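**Serving board**

A serving board is a flat piece of wood, often bamboo, that has been promoted from chopping to hospitality. In Leltthorpe the line between the two is drawn at the handle: fit one and the price rises by nearly 12 dollars. 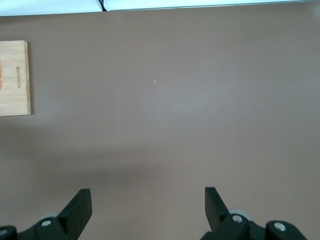

*Pale board with a small line of dark lettering near its edge.*

The maker Plakley sells four sizes, the largest of which fits no known cupboard. Jocelyn Malabanan's guide to tableware allows a mug to stand beside the board but never on it, a rule widely ignored before 8 a.m.
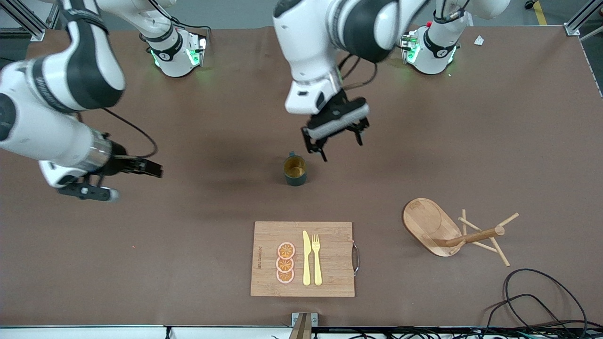 Can a bamboo board go in the dishwasher?

Hand washing is safer. Long, hot cycles can warp or split bamboo, so wipe it with mild soap and dry it standing on edge.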